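**Bench-arm budgeting** is the planning and costing of small robot arms that sit on a table and handle light objects. It covers the choice of arm, the spare parts bought alongside it, the table and power supply it needs, the objects it will pick up, and the hours people spend putting it together and keeping it running. The term is used mostly in teaching workshops, small labs, and hobby groups, where the whole budget may be smaller than the shipping bill for one factory robot. That low cost is a big part of the field's appeal: a careful buyer can go from an empty shelf to a working pick-and-place station on a very modest sum!

The best-known written method is the Gerkby sheet, a two-page planning form that grew out of a workshop at Bremlow. It is described below, along with the ordinary practice that surrounds it.

## Background

Factory robots have long been bought through integrators, who quote one price for the machine, the guarding, the programming, and the training. Small servo-driven arms came to market by a different road. They are sold as kits or as bags of parts, often by several sellers at once, and the buyer does the integrating. A quoted kit price may or may not include the controller board, the power supply, the fasteners, and the cables.

The Bremlow workshop ran into this gap when it planned its first teaching station. Teguh Wijaya, who kept the parts store there, started with a list of everything that had to be on the bench before the first student could sit down. The list reached 66 lines. Most were for things costing less than a sandwich, and together they came to nearly as much as the arm.

Sushil Awasthi later rearranged the list under headings and cut it down to a form that could be filled in during one meeting. The form was named for Gerkby, the annex where the stations were first set up, and copies began to pass between workshops soon after. Several versions are in use. The one with the wide right-hand column is the later one.

## The Gerkby sheet

The sheet has five headings. Each is given its own subtotal, and money is not moved between them until the first month of use is over.

| Heading | What goes in it |
|---|---|
| Arm | Frame parts, servos, gripper, controller |
| Power and wiring | Supply, connectors, extension leads, cable ties |
| Bench | Table, clamps or mounting, floor space, lighting |
| Task objects | Things to be picked up, things to put them in |
| Wear | Spare servos, spare fingers, screws, tape |

### Arm

The arm is the part everyone enjoys choosing, and there is plenty to enjoy. Reach, payload, and number of joints are printed in every catalog. The sheet asks for two more facts that are often harder to find: whether a single servo can be replaced without taking the rest of the arm apart, and whether the brackets are a standard pattern. Modular brackets with regular holes usually score well here. An arm made from them can be lengthened, shortened, or given a different gripper for the price of a few parts, and a broken bracket is a small purchase.

Payload is commonly overbought. A station meant for light wooden blocks does not need to lift a full water bottle, and a stronger shoulder servo brings a bigger supply and a heavier base with it.

### Power and wiring

Supplies are sized for the moment when several joints start at once under load. The sheet allows one supply per arm with room to spare and warns against sharing. Cable length is measured along the arm in its most stretched pose, with slack at each joint. Buyers who measure along a folded arm tend to order twice.

### Bench

A bench arm takes up more table than its base suggests. The planning rule is to mark the full sweep of the arm, then add a strip for the person resetting the objects. Table height matters too, particularly when people will stand for long sessions. Plain tables with a flat, even-colored top are preferred if a camera is going to be used.

How the base is held down is decided before the table is bought. Clamps need an overhanging edge. Bolts need permission. Tape costs almost nothing and is quick to move, though it belongs under Wear because it gets used up.

### Task objects

This is the most cheerful heading on the form, and the cheapest. Painted wooden blocks, paper plates, cups, bins, and pen pots have all done years of service as training objects. They are easy to replace, easy to tell apart, and kind to gripper fingers. A plate gives a low, open target with a raised rim. A deep round container asks for a steeper approach, and objects inside it may lie at any angle. Buying one of each gives a station several tasks of different difficulty for pocket change.

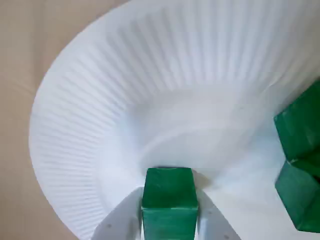
Gripper fingers closed on a green block, over a paper plate.

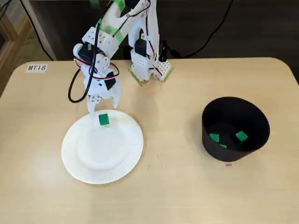

Objects should be ordered in one batch. Paint shades and block sizes drift between lots, and a later block that is a hair wider can upset a grip setting that worked well for months. The later version of the sheet has a box for the number of duplicates, to be filled in before the order goes out. Paint wears at the corners first, so a small tin of the same paint is usually added to the line.

### Wear

The wear line covers whatever the arm will consume in its first year. Wrist and gripper servos are generally listed first, as they are small and move often. Gripper fingers come next. A workshop with its own printer may list filament here and skip the spare fingers altogether.

Newcomers like to trim this heading. Experienced planners guard it fiercely! A missing spare can idle a station for as long as the post takes, and every person booked on it has to be found something else to do.

## A worked budget

The Bremlow station of July is the one most often copied out in teaching notes. The plan covered 2 arms on separate tables, with a ceiling of $1,835 for everything under the five headings. The final spend was $1,790. The unspent $45 stayed in the wear line and went on servo horns that autumn.

Prices from that station are out of date, and the notes are now read for their order of decisions. The tables came first, as they were already in the building and could not be changed. The task objects were settled next. Only then did the group compare arms, and by that stage the reach and payload they needed were known. Two kits were on the shortlist, the Grumen and the Matić. The Grumen was the lower quote until its supply and connectors were added in, at which point the two were close enough that the group chose on ease of repair and took the Matić.

Wijaya's note in the margin of the comparison reads: "Ask what is in the box. Then ask what is not." The same margin has a reminder to buy more hex keys.

## Labor

The sheet has no heading for labor, and this is its most frequent criticism. Assembly, calibration, and cable dressing take real time, and a first build takes much longer than a second. Awasthi defended the omission on the grounds that the form was written for groups that built their own stations as part of the teaching, where assembly was the course and the hours were already paid for. Groups outside teaching commonly add a sixth heading by hand. Some add a seventh for storage of recorded data, if the station will be used with cameras.

Resetting is another labor cost that gets missed. Each time the arm has moved its objects from one place to another, someone or something must put them back. A task designed to run in both directions, such as container to plate and then plate to container, can cut that work a good deal, and it costs nothing to plan for at the start.

## Buying in stages

A common variation splits the purchase in two. The first order contains one complete station with its full wear line. The second is placed only after the first station has been used for a term, and it is adjusted for whatever broke. Staged buying loses any discount for quantity, and there is a risk that a kit is revised between orders, leaving two arms that do not share parts. Against that, the second order is nearly always better judged, and it is a real pleasure to write a parts list from experience.

Secondhand arms are treated separately. The usual practice is to price one as a frame with no servos in it and regard any working servo as a bonus.

## See also

- Pick-and-place task
- Servo sizing
- Spare parts planning
- Total cost of ownership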